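键盘应该立起来收

我们公司租的办公室在一栋旧厂房改的楼里,面积不大,工位换得很勤。有人来三个月就走,有人一半时间在外地,桌子基本是谁来谁用。这样的办公室里,键盘怎么收是一件很具体的事。我的看法是,不用的键盘应该竖着放,线理好,进架子,不应该平摊在桌上,更不应该摞在纸箱里。

先说平摊。一把全尺寸键盘连同它前面放手的那块地方,差不多占掉一张小桌最好用的位置。人走了,键盘还在,下一个人坐下来,第一件事就是把它往里推。推到显示器底下,推到文件夹上面,有时候干脆反扣过来。反扣是最糟的,键帽顶着桌面,支脚朝天,上面再压一本册子,过一个星期拿起来,总有一两个键回弹发涩。这种事在我们这里发生过不止一次,最后都当成键盘质量问题报了上去。

再说纸箱。去年五月搬楼层,行政把所有多余的外设清出来,装了几个大箱子,放在打印机旁边。清点下来是86把键盘,一次点清,写在箱盖上。半年以后要给新工位配键盘,重新翻箱,能直接拿去用的只有40把。其余的有缺键帽的,有线从根部裂开的,有支脚断了一只的,还有24把接口弯了,插不进去。当初装箱的时候它们都是好的,至少绝大部分是好的。损失就是摞出来的。键盘看着平,其实后面高前面低,支脚凸出一块,线又从背面伸出来,摞到第四层就开始歪,歪了就往下滑,线缠着线,取一把要带起三把。取的人着急,用力一拽,坏的就是接口和线根。

有人会说,办公用的键盘又不贵,坏了再买。单价确实不高,可是买键盘要走申请,要等报价,要等收货,收货以后还要登记贴标签。一个新同事坐下来没有键盘用,先借隔壁的,隔壁的人回来又没有了。这些时间没有人记账,但它是实实在在花掉的。何况把还能用的东西扔进电子垃圾桶,本身就不太说得过去。

竖着放的好处,主要有几样。占地小,一把键盘侧立起来,厚度也就是一本词典的样子,同样一层架子,平放只能放两把,竖放能放一排。不受压,键帽这一面不碰别的东西,灰也落得少,落下来的灰大多停在侧边上,一擦就掉。取放方便,从上面抽出来就行,不会牵动旁边的。另外看得清楚,键面朝外,哪一把缺了键、哪一把是带数字区的、哪一把是紧凑型的,不用拿下来就知道。

我说的竖,是长边立着,短边着地,也就是像立一把尺子那样。也有人主张长边着地,像立一本横开的画册。两种我都试过。长边着地重心低,不容易倒,适合桌面上临时靠一靠;短边着地更省地方,但必须有隔板,没有隔板就会像多米诺骨牌一样倒一片。我倾向于短边着地加隔板,一次做好,以后不用管。
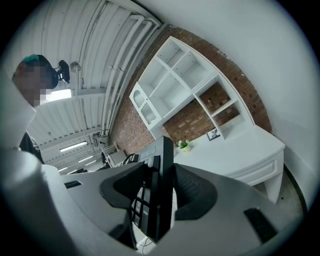
有位同事看过这篇文章的初稿,不同意我的地方主要在线上,认为立起来以后线往下垂,整条线的分量和弯折都落在出线口那一小段,时间长了比平放更伤;要立可以,出线口那一头必须朝上,线先松松绕好,用布带扎住,搭在键盘背后,不能让它自己拖在下面。还说那种把线紧紧缠在键盘身上的做法也该禁止,缠三圈和弯断它没有多大区别。

这个意见我接受大半。出线口的位置各家不同,有的在正中,有的偏左,有的做成可以从两边走线的槽。偏在一侧的,立的时候把那一侧朝上就好。在正中的没有办法完全避开,只能靠扎线,让线的重量落在扎好的线圈上,线圈再挂到隔板的钩子上。我原来的写法里只讲了键盘本身,没有讲线,确实是个缺口。不过要说立放比平放更伤线,我仍然不同意。平放的时候线是被别的键盘压着的,压和垂比起来,我宁可它垂着。

架子用什么,也讲一讲。我们先买过一套Ruvano的桌面收纳架,原本是放文件的,隔板间距太宽,一格放一把会斜,放两把又互相蹭。后来换了Josstead的一款,隔板可以移动,间距按键盘厚度调,底下垫了一层薄毛毡。毛毡不是配的,是自己剪的,作用是不让键盘侧边在金属上来回刮。两套架子我都不推荐也不反对,能移动隔板是关键,牌子无所谓。手边有旧的唱片架、烤盘架,也一样能用。

架子的位置,应该在人走得到、但不用绕路的地方。放进上锁的柜子里,结果就是没有人去还,键盘又回到桌上。我们放在进门右手边,高度到腰,弯腰的幅度很小。每格上贴一个号,键盘背面贴同样的号,拿走了格子就空着,一眼能看出少了哪一把。这套编号目前是40个格子,刚好够在用的那一批。不在用的,清点以后捐掉或者回收,不再往架子上塞。架子一旦满到要硬挤,前面说的好处就没有了。

收之前要擦。顺序是先拔线,倒过来轻轻拍几下,用软刷顺着键与键之间的缝刷一遍,再拿拧得很干的布擦键帽和侧边。酒精可以用在塑料外壳上,印字的键帽我一般不用,有些印字擦几次就浅了。擦完晾一会儿再上架。很多人嫌这一步麻烦,可是共用的键盘,下一个人伸手就摸,擦一遍是起码的礼貌。我见过有人自带键盘来上班,问起来,就是因为公用的那把按下去黏手。

机械键盘情况略有不同。它重,底板往往是金属的,侧立时对隔板的压力大,薄隔板会弯。键帽也高,旁边要多留一点空隙。个人的机械键盘我不建议放进公用架子,自己带一个硬壳盒子,放抽屉里,责任也清楚。无线键盘则要先关掉开关,长期不用就把电池取出来。电池漏液把触点腐蚀掉的,那个箱子里也翻出来过,擦都擦不干净。

还有人提过一个更彻底的办法,就是公司不备键盘,每人发一把,走的时候带走。Peng那边的办公室是这么做的,据说省了很多保管的事。我觉得人员稳定的地方可以考虑,我们这种流动大的地方不合适。发出去的东西,三个月后要么留在桌上,要么不知去向,最后还是要有人收。既然总要收,就不如把收的办法定下来。

另一种反对意见是,立着放不好看。Fadamari的展厅把键盘一把一把平铺在长台上,间距留得很宽,的确漂亮,可那是卖东西的地方,台子就是用来铺的。办公室的桌子是用来做事的,桌上少一件不用的东西,就多一块能放图纸、放饭盒、放胳膊肘的地方。好看与否,我看一排高低一致、线都扎好的键盘立在架子上,并不难看。

说到底要做的事很少:人离开工位超过一天,键盘拔线,擦一遍,扎好线,出线口朝上,立回自己那一格。整个过程不到五分钟。我们已经把这几句话打印出来贴在架子侧面,字号放得比较大。目前还回来的键盘里,线没有扎就塞进去的还是不少,下一步打算在每格旁边挂一根布带,用完就系在线上,免得大家到处找。

2026年3月31日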